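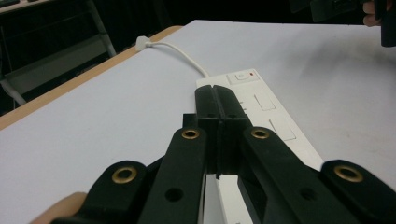

The white power strip, on the table

9 December 2013

The seams are gone! I have been fighting the black lines on the lighthouse since October and tonight I rendered the whole turntable, all 88 frames, and there isn't one of them left. I watched it round and round with my tea going cold.

So, for my own memory, what it was. I'd been baking the normal map for the lighthouse in Zorkham with the padding set to 2 pixels, which looked perfectly fine up close. Then as soon as the camera pulled back and the smaller versions of the texture kicked in, the background colour crept in over the edges of the islands and drew a lovely dark line down every corner of the tower. I'd blamed the lights, I'd blamed the mesh, I even rebuilt the railings (they didn't need it, but they do look nicer now). Padding up to 16, bake again, lines gone.

There was a second problem hiding under the first one. The gallery floor had hard edges right in the middle of a UV island, so the shading went all smeary there. I split the island along the hard edges and it came out crisp. The rule I'm writing on the wall: hard edge, split the UVs. It costs a bit of texture space and I don't care.

The cage took longer. Zorkham makes one for you by pushing everything outwards, and on the thin bits, the window bars mostly, it pushes straight through the neighbours. I pulled 7 of the verts in by hand and that was enough. The low poly is just under 2,000 triangles now, which feels tiny for something with a spiral stair in it, and you still believe in every brick!

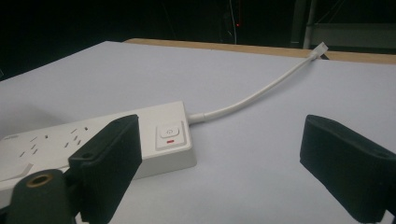 Viola Galli wrote back after I posted the turntable on the Wastton forum, saying the tower was lovely but the green channel looked flipped on the door, and had I checked which way round Muva expects it? I hadn't. The panels on the door were going in where they should come out, and I'd been looking at that door for weeks. One tick box in the bake settings, another go, and now it has proper raised panels and a keyhole you want to poke a finger into. She also said to triangulate before baking so both programs agree on the diagonals, so that goes on the wall too.

Next is the island itself. Lã is what I'm calling it for now. I want sheep-bitten grass and wet rock, and I'd like the rocks to share one 600 pixel sheet, though Muva may well grumble about a size like that. 512, then. Or 1024 and be greedy.

Must remember to save the cage as a separate file this time.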